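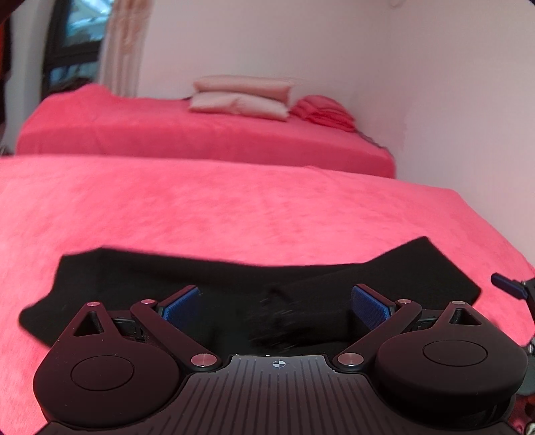 When I moved to Lurbridge in January, I did not have a table big enough for folding clothes, and I still don't have one. I have two beds, which came with the apartment. So the bed became my folding table. In the room where I do it there is one bed with a pink cover, and behind it the second bed, against the pale wall, and the black things go on the near one, where I can see them well. I will write down how I do this now, after many months of doing it badly, and also some words about the laundry in this building, because two people asked me by e-mail after my last post.

Print | E-mail

First, I should say that in my family I was not the person who folded. My grandmother did it, standing up, on a chest in the hallway, and she was so fast that I never saw how the sleeves went in. When I lived in Plesov, I took my clothes to a laundry around the corner, and they came back in paper, tied with string. It was cheap there and I thought it was normal. In Lurbridge such a service costs a lot, so I learned at the age of 51 how to fold a sweater. I don't find this embarrassing. Maybe a little.

The machines in the basement

There are two washing machines for the whole building and they take coins. One of them has the door that you must push with the knee. I wash everything at 30 degrees, also the towels, and I know some people will write to me about the towels. My neighbor Bonifacio Quintana, who lives one floor above me and who comes from Villanueva, washes his towels very hot, and they are stiff like cardboard. We have discussed it on the stairs more than once.

The best time is early in the morning, before seven. After dinner there is always a basket standing in front of the machine to mark the place, and then another basket behind it, and I am not a person who likes to argue with a basket. On the wall there is a sheet where you can write your apartment number and the hour, but the pencil is gone since spring.

I don't use the dryer. It makes my T-shirts short. I carry everything up wet and hang it on the rack, which is an old Wosard, a heavy one with wings, that I bought secondhand from a lady who was moving to her son. One wing does not lock anymore. I tied it with a shoelace and it has held until today.

Dark things first

I used to take the clothes from the rack as they came and throw them on the bed in one pile. Then I folded from the top of the pile. The result was that I had a sock, a shirt, a sock, a pillowcase, and small towers everywhere, and when I needed to sleep the towers went on the chair. From the chair they never came to the closet. I wore them from the chair.

Now I take only one color from the rack and finish it. Dark things are first because most of my clothes are black or dark blue. I bought them like this for work many years ago (in the hotel in Plesov we all had to wear black, also the ones who stayed in the office) and I kept the habit when I did not have to.

The problem with black is that it shows everything. A white cover on the bed gives white dust, and the pink one gives its own small pink hairs, if it is a new one. The first weeks I had pink on all my trousers. My solution is to fold with the outside of the garment turned in, as far as this is possible, and to pass the brush before, never after. I shake each piece once near the window. With fleece things I shake two times. And I washed the pink cover alone, at the beginning, several times, until the filter in the machine was not pink anymore. It helped a lot.

How I fold a sweater or a soft jacket

I have tried the way where you roll it, and I have tried the way where it stands up in the drawer like a book. With thin T-shirts the standing way is good. With thick things it is not, in my opinion, because they fall open in the middle when you take one out. For thick things I do this:

Lay it on the bed with the front down. Close the zipper before, if there is one. Pull the bottom edge gently with two hands so that the side seams are straight.

Bring one sleeve across the back, then down along the side. Do the same with the other sleeve. It is not important if they cross each other a little.

Fold the two sides in, but only a small part. I used to fold them until they met in the middle, and then there was a thick line along the back.

Fold from the bottom up, once, to the shoulders. Stop there if the shelf is deep. My shelf is deep, so I stop there.

If there is a hood, I lay it flat on top at the end. My grandmother put the hood inside, I remember this very well, it was like a small pillow in the package. But my sweaters then do not lie flat and the pile leans to the left and falls.

Soft fabric does not keep a sharp edge on a soft bed. You press it, and it rises again, and there is a corner that points up. In the beginning I pressed with my whole arm. Now I let it be. In the pile the weight of the other pieces makes it flat until the next day.
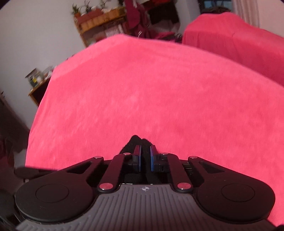 The bed itself

A bed is too low for this work, and I must say it clearly, my back was bad in the first two months. Bonifacio told me to put one knee on the mattress. He did it to show me, in my own bedroom, with a dish towel – he is a very serious man and he folded it in eight. It is good advice. The weight goes to the knee and you don't bend so far.

It also helps to have the cover tight. When it has waves, you lose the small things in them. I lost a black sock for a week this way, and it was in the fold near the foot of the bed, and I slept with it there all those nights. So I pull the cover over the corners before I begin. The edges of my mattress are round and the cover slides down from them, and I have to do it again in the middle of the work. I thought about pins, but I don't want pins in a bed.

The pink was not my choice. My sister sent it when she heard that the heating here is weak. She lives 937 kilometers from me and the parcel cost more than the contents, I think, but she did not want to tell me. I would have taken gray. In winter, when it is dark at four in the afternoon and I come home with the number 2 bus, I am quite happy to see this pink. I wrote this to her and she answered that she knew.

What I still do wrong

Fitted sheets. I have watched how it is done, with the hands in the corners and then one corner over the other, and I can do it until the third corner. At the fourth corner I have a ball. I put the ball in the closet behind the flat sheets.

Belts and straps, too. I leave them in the loops, or hanging on the bag, and then on the bed they catch in everything. I should take them out before the wash and I remember it when I hear the buckle turning in the drum downstairs, and then it is too late because the door is locked.

And socks. I have bought the same black socks from two different stores, and they are the same only at night. In daylight one kind is a little brown. I match them at the window now, but I still have seven or eight that have no partner, in a bag on the door handle. If a reader has a system for this which is not "buy new socks," please write to me. My wife's cousin says to wash them inside a net, and I will try it when I find a net here, the supermarket has only very small ones.

Next time I want to write about the closet, where I took out one shelf and now regret it.

Younes Sqalli

Print this post | E-mail this post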